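Fota Opens Its Practice Rooms to Remote Robot Teachers

February 15, 2024

You can now spend an evening teaching a robot to clear a table, and you don't need to own a robot to do it. Fota, the small robotics workshop run by Lenuța Lungu and Slamet Majimbun, has opened its simulated practice rooms to outside teachers, and the first group has been in there all week picking things up, dropping them and picking them up again.

The program is called Lultum. A teacher sits at home with a pair of hand controllers, and a two-armed robot inside a computer-rendered house copies every move – reach, close, lift, carry, let go. Each complete attempt is saved as a demonstration. Once enough of them have piled up for one task, the team trains a control program on them and sees how well the robot does with no person at the other end.

If that sounds like a video game, well, it is a lot like one, and that's a big part of the fun. But it's also real teaching. Anyone who has tried to explain in words how to pick up a cup by its rim knows how quickly the words give out. Showing is so much easier! You just do it, and the robot has a full record of where the hand went and when the fingers closed.

"People start out very stiff," said Lungu. "They hold their breath, they move one arm and forget they have the other. Then after a couple of tries they stop thinking about the controllers and start thinking about the cup. That's when the good demonstrations come in."

Fota began with hand teaching, where a person takes hold of the arm itself and guides it through the job. The team still does this on its workshop bench and still likes it for close, fiddly work, because you can feel it in your own wrist when a joint is near its limit. The trouble is that only one person can stand at the bench at a time, and that person has to travel there. Remote control in a simulated house takes away both problems, and a room can be reset with one key press instead of a crawl around the floor looking for a screwdriver.

The first round of Lultum has 6 tasks, all of them household chores of the kind most of us do without noticing. There's sorting tools, moving a cup from one surface to another, putting a ball away, and so on. Two of the tasks need both arms working together, and those are the ones everyone wants to try first. They are also the ones everyone gets wrong first. Slamet Majimbun said he had to redo his own two-arm demonstration five times before he was willing to let anyone see it.

The rooms were put together by Oana Pîrvu, and she has resisted every request to tidy them up. Early on, the team tried neat rooms with one object in the middle of an otherwise bare table. Teachers got through those very fast, and the trained robot looked great right up until something else was put on the table with the cup. So the new rooms are full of stuff, in odd places, at odd angles, with furniture that gets in the way.
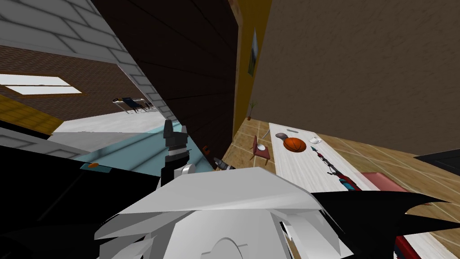 Clutter changes how people teach, and Pîrvu says you can tell it from the recordings. On a bare table the teacher goes straight at the target. In a room like this one, with an orange basketball, a little white cup and a toy rifle all sharing one long white table, there is a lot more to think about before the gripper closes on anything. Do you come in from above or from the side? Which arm goes first, and where do you park the other one? Those small choices are just what the team wants to capture, and they are very hard to write down as rules.

Not everything is smooth yet. There is a slight delay between the teacher's hand and the robot's, and on a slow home connection it gets annoying. Depth is hard to judge too. Lucian Bratu, one of the first outside teachers, said he spent most of his opening session closing the gripper on thin air in front of the thing he wanted. He has since learned to move the arm down in small steps and check its position against the edge of the table. He's signed up for two more sessions, so it can't have put him off too badly.

Then there's the matter of bad takes. Fota at first threw out every attempt in which something was dropped, but Lungu now asks teachers to keep going if they can. A demonstration where the cup slips and the teacher calmly goes back for it shows the robot how to recover – and robots drop things too, so that is worth having. Teachers mark these takes themselves at the end of the run, and they are stored separately from the clean ones until someone on the team has watched them through.

The next step is the one we're most excited to see. Programs trained on the simulated rooms will be moved to the arms on the workshop bench, with real cups and real tools, and teachers will be able to log in and watch. Majimbun expects the cup task to carry over fairly well and the tool sorting to be a mess for a while. Long, thin objects roll and tilt in ways that the simulation only partly gets right, and he'd like a good set of hand-guided demonstrations from the bench to go alongside the remote ones.

Sessions run in the evenings in groups of 4, with one member of the team on the voice line to help. No robotics background is needed, and Fota can lend out controllers to people who don't have a pair. New teachers get a short warm-up with a single block before they go into one of the full rooms. Requests for a place go to Oana Husar at the Fota office, who is putting together the list for the second round now.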